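## Section 4: First fill and first bake

You've got your Cindik starter crock unpacked, washed and sitting on the counter, so now comes the fun part! This section takes you from dry flour to your first loaf. It needs very little hands-on time each day, and most of the waiting happens while you sleep or go to work.

If you haven't done the vinegar rinse from Section 3 yet, go back and do that first. New crocks have a little dust in the glaze and it makes the first feedings taste chalky.

### 4.1 What you need

- The crock, its lid and the cloth cover
- Whole rye flour (any brand, as fresh as you can get it)
- Plain white bread flour
- Water that has stood in an open jug overnight
- A kitchen scale that reads in grams
- The long Jerkora spoon from the box, or any spoon that reaches the bottom

**Note:** Cups and spoons are fine for pancakes, but please weigh things here. Rye flour packs down so differently from bag to bag that a cup can mean almost anything.

### 4.2 Starting the culture

1. Put the empty crock on the scale, without the lid, and write its weight on the card in the back of this booklet. You will use this number every single day, so write it big.
2. Add 50 g of rye flour and 50 g of water. Stir until no dry spots are left, scraping the corners.
3. Lay the cloth over the top and snap the band around it. Leave the lid off for now.
4. Stand the crock somewhere between 72 and 78 °F. The top of a fridge is usually good. A sunny windowsill is usually not, and gets chilly at night too.
5. On day two, stir only. Don't add anything, even if it looks dull and flat.
6. From day three, take out all but 50 g of the mixture, then add 50 g of rye and 50 g of water. Do this once a day, at whatever time suits you.

You may see a wild burst of bubbles on day two or three and then nothing at all for a couple of days. Keep going! The early bubbles come from other bacteria that die off as the mix turns sour, and the quiet spell is a good sign. Sanaa Hamdy, who wrote the recipe pages at the end of this guide, threw out two perfectly good starters at this stage before she learned to sit on her hands.

> **Caution:** Pink or orange streaks, or fuzzy growth of any color, mean the batch has to go. Throw all of it out, wash the crock in very hot water, and start over with new flour. Don't scoop off the top and hope.

### 4.3 Is it ready?

Most starters are ready after 7 days, though a cold kitchen can stretch that to 20. Check it like this:

1. Feed as usual, then stretch the rubber ring around the outside of the crock at the height of the mixture. (The stripe of clear glaze lets you see in.)
2. Look again after four hours, and again after six.
3. If it has doubled, drop a teaspoonful in a glass of water. A lively starter floats, but a rye one can sink and still bake beautifully, so trust the ring over the glass.
4. Repeat the next day. Two good rises in a row and you are ready to bake.

The smell should be sharp and fruity, a bit like yogurt with apple peel in it. If it smells like nail polish remover, it is hungry – feed it twice a day until that goes away.

### 4.4 The first loaf

We picked the Jurkgate loaf for your first bake because it puts up with a lot. Too much water, too little kneading, a phone call at the wrong moment... it still comes out as bread.

1. In the evening, mix 100 g of risen starter, 350 g of water, 500 g of bread flour and 10 g of salt. Cover and leave for half an hour.
2. Wet your hands. Pull one side of the dough up and fold it over, turn the bowl, and go all the way around. Cover again.
3. Repeat the fold twice more, half an hour apart, then leave the dough at room temperature until it has grown by half.
4. Shape it into a ball, set it in a floured basket and refrigerate overnight.
5. Heat the oven to 450 °F with a lidded pot inside.
6. Tip the dough into the pot, slash the top, and bake for 30 minutes covered and 15 uncovered.

> **Caution:** The pot and its lid stay dangerously hot long after they leave the oven. Leave a mitt draped over the lid handle so the next person knows.
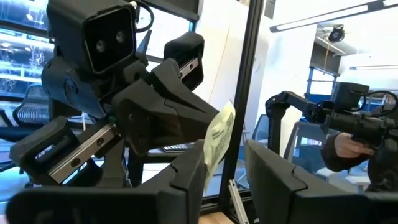

*Black angular parts, a boxy head with two small round lenses, and a short metal rail.*

Let the loaf cool on a rack for at least an hour before you cut it. We know. It's hard! But the crumb is still setting, and a hot loaf cuts gummy.

### 4.5 Between bakes

- Baking every day or two: keep the crock on the counter and feed daily.
- Baking once a week: feed, wait an hour, put the lid on loosely and refrigerate. Take it out the night before and feed it again.
- Going away: spread a thin layer of starter on baking paper, let it dry until it snaps, and store the flakes in a jar. Gudrun Granström's method for waking them up again is in Section 6.

**Note:** Never clamp the lid down tight on a fresh feed. Gas needs a way out.

Replacement cloths and rings are listed in Section 7 under part number 2460.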